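Workshop Notes: Sorting Trays and Small Wooden Parts

Members who use the shared benches at Gullham will have noticed that the loose wooden parts have been moved out of the deep drawers. The drawers held too much. Short blocks ended up under long ones, and the rounded pieces worked their way to the back, where they stayed until someone emptied the whole drawer onto the bench. The new arrangement uses flat trays, with shallow metal containers for whatever is in use.

The trays are rigid, with a raised rim and a matte surface. A glossy tray was tried first and given up after a week. Glare from the bench lamps made it hard to see grain direction on pale stock, and blocks slid whenever the tray was carried. The matte ones mark more easily. Wipe them with a damp cloth and leave out the spray cleaner, which leaves a film that transfers to bare wood.

Load limit is 10 pounds per tray. The trays will take more on a flat bench, but the shelf brackets in the Sillow room will not.

Đạt Ngô wrote the sorting rules and has posted a copy inside the cupboard door. In short form:

Blocks are stored by length, grain running the long way of the tray. Anything under 3 inches goes in the offcut bin.

Rounded parts are kept apart from flat ones in storage. They may share a container while a job is being laid out.

Painted or finished pieces do not go on top of bare ones – color rubs off under weight, and pale wood shows it.

Metal containers are for parts in use. They go back empty at the end of a session, with the dust brushed out of the corners.

Check container rims before putting finished parts in. A burr can be taken off with a fine file in a few strokes. Set aside any container with a bent wall, as blocks will not sit level in it and the wall tends to crease further.

A block that is longer than it is tall should be laid down. Standing on end it takes less room, but it tips when the tray is moved and the corners bruise.
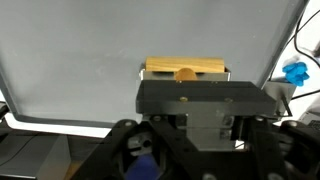 Stock and replacements

The September order from Zostum has arrived and is on the lower shelf. It includes 100 plain blocks and a smaller quantity of rounded parts. Please finish the opened boxes before cutting the tape on new ones.

Two trays from the old set have cracked corners and have been withdrawn. Replacements are on order. Requests for extra containers go on the sheet by the Hà cabinet, with the inside length and width you need. Height can be left off, as only the shallow type is being bought this time.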